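Zindville Public Library
Household Notes: Care of Stone Surfaces and Small Metal Containers

Updated 2019-06-24

These notes are issued for residents who borrow from the home care shelf. They apply to polished marble, whether used as a kitchen counter, a side table or a game table. Owners of granite or engineered stone should consult the supplier.

Daily cleaning

Dust the surface with a dry cotton cloth before any liquid is applied. Grit left on the stone will be dragged across the polish. Wash with warm water and a small amount of neutral dish soap, rinse with a second cloth and dry at once. Vinegar, lemon juice and bathroom descalers must not be used on marble in any dilution. They dissolve the polish and leave dull marks that soap will not remove.

Spills of wine, coffee or fruit juice should be blotted, never wiped. Oil stains may be treated with a paste of baking soda and water, covered with plastic wrap and left overnight.

Tins and trays kept on stone

A shallow metal tin is a convenient place for keys, sewing supplies or chess pieces. Check the underside each month for rust, which stains marble permanently. Felt pads at the corners prevent scratching. Tins with a glossy finish should be wiped with a barely damp cloth; metal polish tends to wear through a gold-colored coating.

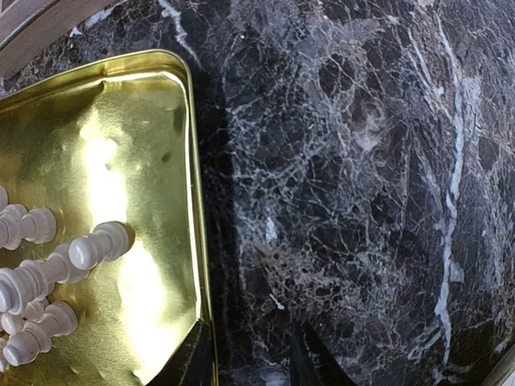 Sealing

Marble in regular use should be sealed once a year. November is a suitable month, ahead of the holiday cooking. To test the existing seal, place a spoonful of water on the stone and wait 5 minutes. A dark patch under the water means that sealer is needed. Apply it thinly, remove the excess before it dries and keep the surface clear overnight.

Dark stone with pale veins shows residue readily. If a haze remains after sealing, buff with a clean, dry cloth and inspect the surface from a low angle. 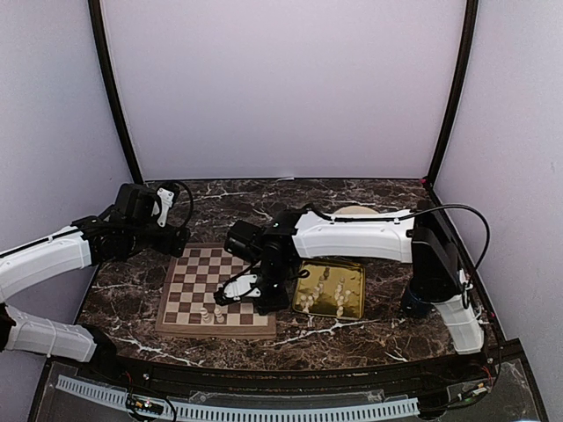 Can a dull ring left by a glass be repaired at home?
Light rings on polished marble can often be reduced with a marble polishing powder, worked in with a damp felt pad according to the maker's directions. Rings that can be felt with a fingernail should be referred to a stone restorer.

Printed copies of these notes are held at the Ramstead branch. Corrections may be addressed to Hakim Nair, Household Collections.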